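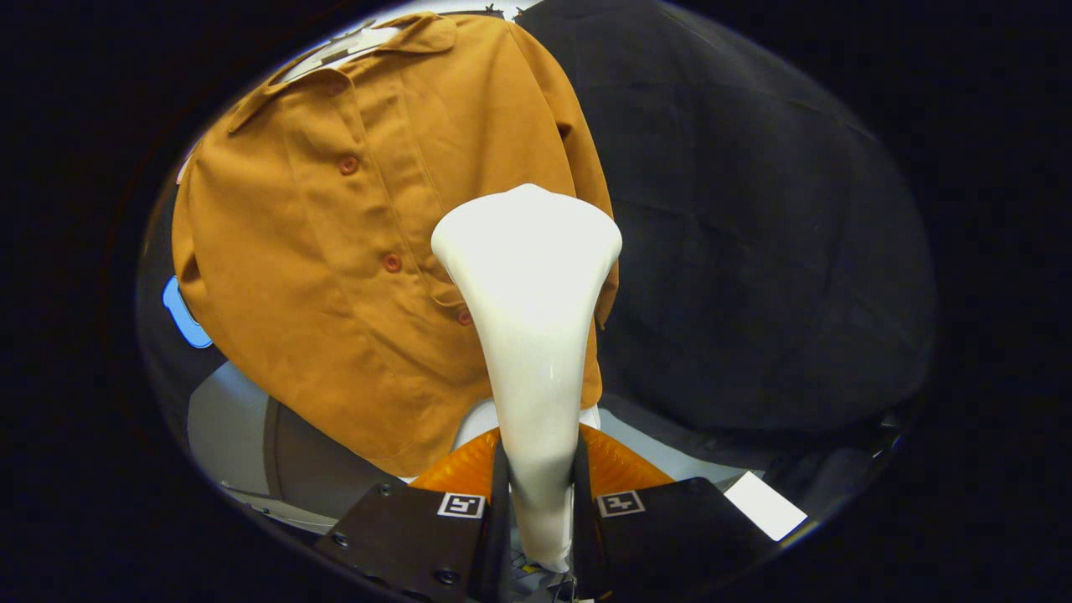
View from the gripper: white part held by its stem, orange shirt hanging behind, marker on each finger

Student project: policy grips the part but never lets go over the hook
Posted by Rima Bitar in Hustgate Help > Education and clubs

Our college group is entering the garment task in the Clutano student round in October. The gripper has to pick up a glossy white tapered part by the narrow end, carry it past a hanging shirt and release it on a stand. We record demonstrations with a hand-held gripper fitted with a wide-angle camera, then train a policy and run it on the arm.

We have 148 demonstrations. The gripper width is read from the two square markers on the fingers. Training loss looks normal. On the arm, the approach and the grasp are fine in most runs. The release is not. The arm reaches the stand, stops, and holds the part until the time limit. In 28 test runs it released twice.

Things already checked:
Camera calibration, redone after the lens was refitted.
Latency between camera and arm, measured and compensated.
Finger pads, replaced with the same orange ribbed type.

Does the release need more demonstrations, or is something wrong with the width signal? The team is split.

Rogério Bastos

Look at the width signal before recording anything else. Plot the width for ten or so demonstrations against time and mark the frame where the operator opens the fingers. You want a clean step. If the trace has gaps, the usual cause is a marker not being detected, and many scripts fill a gap by repeating the last valid value. A gap at the moment of opening then becomes a late release or no release at all, and the policy learns to hold.

Your picture shows both markers clear of the part while it is gripped. That tells you nothing about the open position. With a wide lens the markers move outwards as the fingers open and the distortion increases. Run the detector on the open frames separately and write down the detection rate for each finger.

Also check where each demonstration is cut. If the operator stops recording straight after letting go, the open state is only a few frames long. Keep at least 2 seconds after release, with the gripper backing away from the stand. Ours at Clastgate were cut too short in the first year and the arm behaved as you describe.

If the traces are clean, record more demonstrations with short pauses removed. A long hover above the stand teaches hovering.

lebrun_lab

had this. more data fixed it, we went up to 3,000 clips. try training longer as well

Rima Bitar

Plotted them. The left marker drops out in a large share of the open frames and the script was holding the last value, so the width stays at closed until the clip ends. We are replacing the fill with interpolation, and discarding clips where both markers are lost at release. 3,000 clips is not possible with one hand-held unit and the lab hours we have. Will post the new release count once the retrained policy has been on the arm.

Rogério Bastos

Interpolation is fine for short gaps in the middle of a clip. It will not help if the marker never comes back before the end, as there is no second point to interpolate to. Discard those too, or use the right marker alone and assume the fingers move symmetrically.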